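Annag Rankin on tomatoes worth waiting for
By Ailsa Moncrieff

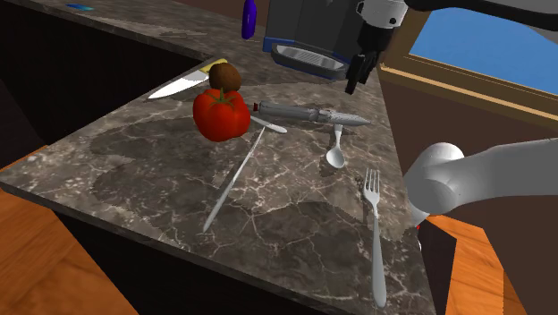

Annag Rankin has been saving tomato seed for most of her adult life, and she still gets giddy in July. "I go out before breakfast in my gumboots just to look at labels!" she says, laughing. "Mind you, it's the dead of winter, so labels are all there is to look at."

Her seed library, Wandik, runs out of a weatherboard shed behind her house and now holds 195 varieties, most of them passed on by home gardeners. The winter catalogue goes out to 2298 members, and I caught her halfway through stuffing envelopes, with Ruairi Swanson on the stapler and the radio going.

Her favourite this year is Tonard, a big ribbed slicer that came to her in a jam jar from a grower up the valley. "It's ugly in the best way," she says. "Lumpy shoulders, loads of flesh, and a flavour that goes on and on. I had one on toast with a bit of salt and had to sit down." She is nearly as fond of Skonovlow, a small yellow one that crops right through a cool autumn, though she admits the skin is tough and the name puts people off.

What does she tell beginners? "Don't sow too early. Everyone does it, I did it for years, and you end up with leggy little things leaning on the kitchen window. Wait until the nights settle down." She is also firm about fridges. "Please, leave them on the bench! Cold knocks the perfume right out of them."

Saving seed is easier than it sounds, she promises. She squeezes the pulp into a jar with a splash of water, lets it ferment for three days, then rinses it and dries the seed on a plate. Paper towel is banned, as she once spent a whole evening picking it off with tweezers.

This winter she and Ruairi have packed 3000 packets, and she'd like a bigger shed. "And a proper heater," Ruairi calls out from behind the boxes.

Orders for the spring sowing list are open now, and Annag says the Tonard usually goes first.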